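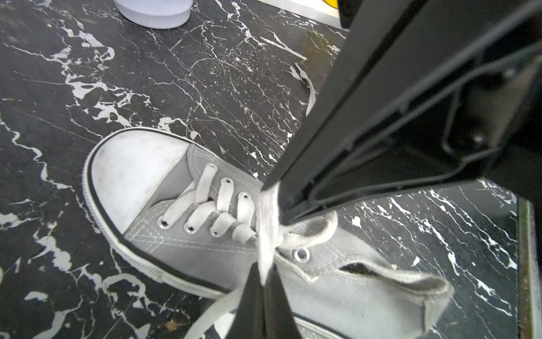 Gray canvas low-top, laces half in and half out. 7/17/25

I have owned the gray sneakers for two summers and until this week I had never taken the laces out of them. I wear them to the store, to work when it isn't raining, and on the walk up the hill in Milstead with Renata Jabłońska, who walks faster than I do and was the one who pointed out that my laces were a disgrace. One of them had gone the color of dishwater. I bought a new pair of flat white ones and spent part of an evening on the floor with both shoes.

The old laces came out with no trouble. I put them in a bowl with hot water and a spoonful of laundry powder to see if they would come back. They improved a little. I'll keep them for tying up tomato plants.

With the laces gone I pulled the tongues forward and cleaned in there. There was a lot of grit, the fine kind that gets in from the path. An old toothbrush took care of most of it. For the canvas I used the same toothbrush with cool water and a bit of dish soap, going along the lines of stitching. I didn't soak anything. I soaked a pair of canvas shoes once and the glue on one sole was never right afterward.

The rubber is harder. I went over the toe caps with baking soda paste, then with one of those white sponges, and there are still some gray smudges. I don't think those are dirt anymore. The thin black stripe along the side of the sole held up fine, which I was a little worried about with the sponge.

Then the lacing. I do a plain crisscross. I start at the two holes nearest the toe, pull the ends even, and work up one pair at a time. The mistake I made on the first shoe was snugging everything down as I went. By the top I had one end a good deal longer than the other and had to go back and pinch each crossing up and feed the slack along. It goes better if you leave it all loose until the last holes and then tighten from the toe.

Flat laces also twist. Every time one goes through an eyelet it wants to flip over, and if you leave it, the twist sits right on top of the tongue where you see it every time you look down. I ran each length between my fingers before crossing it. It's slow but I had the radio on.

The package said the laces would fit this kind of shoe and they are too long. Tied in a regular bow, the loops nearly reach the floor. Pendo Kombo at work told me to tuck the ends under the lower crossings, and I've been doing that, but they come loose by lunch. I may go back for a shorter pair in August when I need insoles anyway.

The brown boots are next. They have hooks at the top and round laces, so that should be quicker.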